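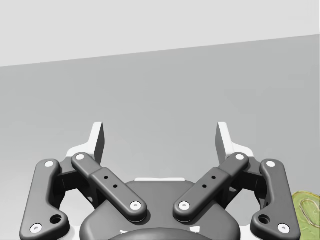

*Last changed: February, 12:35 p.m.*

**Vustham workshop members bring arm project to the simulator before cutting the last parts**

VUSTHAM. Members of the Wusta shared workshop on Nkosi Street have started running their home-built sorting arm in simulation while the real one waits for its wrist and fingers.

The arm, called Genen by the group, is meant to pick fruit and vegetable scraps off a table and drop them into the right bin. It has been under construction in the back half of the workshop since last spring. The base, shoulder and elbow are built and bolted to a steel plate. The gripper exists as drawings, a few test prints and the computer model that the group now uses most evenings.

Dorin Onu drew the gripper. It has two fingers that are moved by paired links on each side, so the fingertips stay parallel as they close. In the simulator the links and housing are dark gray, and the pivots have white caps.

"I colored the caps white so I could see them move," Onu said. "When everything was the same gray I kept losing track of which joint was sticking."

The printed parts will be whatever color filament is on the shelf.

Eftychia Fragkou set up the simulation on a desktop computer that sits at the end of the electronics bench. The model has a flat gray surface, a pale wall and whatever objects the group wants to test. Fragkou left the surface and the wall without any texture to keep the program running at a reasonable speed on an old graphics card. The objects got more of her attention. Several were scanned from food that members brought in, and the scans came out lumpy.

The group has logged 1,433 simulated picks so far. Fragkou keeps the log in a plain spreadsheet with one row per try, and members who run a batch are asked to add their initials and a note about anything odd. She said the notes have been more useful than the success rate.

"The rate goes up when people choose easy objects," Fragkou said. "The notes tell me that the left finger touched first, or that the thing rolled. Then we can go and change something."

Most of the misses have come from objects lying off to one side of the gripper. The arm lines up well on things that are straight ahead of it, but when an object starts near the edge of its reach the wrist has to turn and travel at the same time, and the fingers often arrive a little short. Onu has lengthened the fingertips once already to deal with this. A second change, to the angle of the brackets that hold them, is in the model now and has not been printed.

**Started in a garage**

The project did not begin at Wusta. Chantelle Mkhize built the first version of the base in her garage, using the motor from a treadmill and a bearing she had bought for a potter's wheel. It could turn in a circle and lift a broom handle. She brought it to the workshop after her garage door opener failed and she needed the ceiling space to fix it.

"I was going to leave it there for a weekend," Mkhize said. "Dorin asked if he could put a proper elbow on it, and I said go ahead."

The treadmill motor is gone. The shoulder and elbow now use geared motors that were bought used from a packaging plant that was closing, and the forearm is aluminum tube. Mkhize still handles the wiring. She has redone the harness twice, the second time after a cable tie at the elbow rubbed through the insulation on a sensor lead and the arm began to stop at random. Finding that fault took most of a month.

The budget for the gripper is $200, which has to cover bearings, one motor, a motor driver and the material for the finger pads. The members who work on the arm split the cost. Printing is covered by their regular workshop fees as long as the jobs run overnight and nobody else has booked the machine.

**Choice of gripper**

The group considered a simpler claw, with one fixed finger and one that swings, and Zlata Hnatiuk made one out of scrap plywood to try by hand. It held an apple well. With softer things it pushed the object sideways before it got a grip, and a ripe pear came out of it badly bruised. Onu's linkage design was chosen after that, although it has more parts and more places to wear.

Hnatiuk is machining the pivot pins on the workshop's small lathe. She has asked for one change to the drawings. The outer links have a round hole through the wide part of the foot, put there to save weight, and she would like it moved farther from the pivot so there is more material around the pin. Onu has agreed to the change but had not updated the model at the time of writing.

The two small holes in the middle of each inner link are for screws. They will hold a thin stiffening strip if the printed links turn out to flex too much under load. Onu said he would rather leave the strips off, as they would rub against the housing when the fingers are fully open.

The finger pads are still undecided. Silicone sheet grips well and washes easily, but the glue the group has on hand does not stick to it. Mkhize has suggested bicycle inner tube, stretched over the finger and tied at the back. Both will be tried when there is a finger to put them on.

**Safety rules**

Nosipho Ndlovu manages the workshop and has set conditions for running the real arm in the building. It may be powered only when two members are present, one of them within reach of the stop button. The area around the steel plate is taped off on the floor. The arm must be unplugged at the wall before anyone works on the gripper, even to tighten a screw.

"The woodshop side is six steps away and people walk through with long boards," Ndlovu said. "I want it boring to be near."

Ndlovu also asked for the arm's speed to be limited in the controller until the group has shown her a full session without an unplanned stop. The limit is in place. It makes a pick and drop take close to a minute, and the simulation has been slowed to match so that the timing in the log means something.

The rules do not apply to the simulator, and it has become popular with members who have no other part in the project. Fragkou has put a game controller on the bench that opens and closes the fingers and moves the wrist. A sign asks people to save their run before they leave. Some do.

**What comes next**

The group plans to print a full set of links and both finger brackets once the hole has been moved. Each side will be put together dry, with no motor, and opened and closed by hand to check for binding. If the links move freely the motor goes in and the gripper will be run on the bench, clamped in a vise, before it is attached to the arm.

After that comes a test on 5 kinds of scraps: apple cores, banana peels, lime halves, carrot ends and bread crusts. Eggshells were on the first list and were dropped. Hnatiuk had argued for keeping them, on the grounds that a kitchen produces them every day, but the pads can't yet tell how hard they are pressing.

There is no camera on the arm at present. The simulator is told where each object is, and the real arm will have to be told as well, by placing scraps on marked spots on the table. Fragkou has a camera module at home that she intends to fit to the wrist, looking forward past the fingers. She said she had already moved the viewpoint in the simulator back behind the gripper to see how much the housing and links would block.

"Quite a lot," she said. "If something is off to the right, you get a corner of it and that's all. So either the camera goes higher or the arm has to look around before it reaches."

A higher mount would mean a longer bracket, and Mkhize is concerned that a longer bracket will shake. The decision has been put off until the gripper is on the arm and the weight at the wrist is known.

Mkhize said the arm will go back to her garage if it ever works well enough to use at home. Her compost bins are there, along with the broom handle.

Members who want to try the simulator can do so whenever the electronics bench is open. The drawings for the gripper are pinned to the board beside the lathe, and Onu has asked that anyone who finds a mistake write on them in pencil.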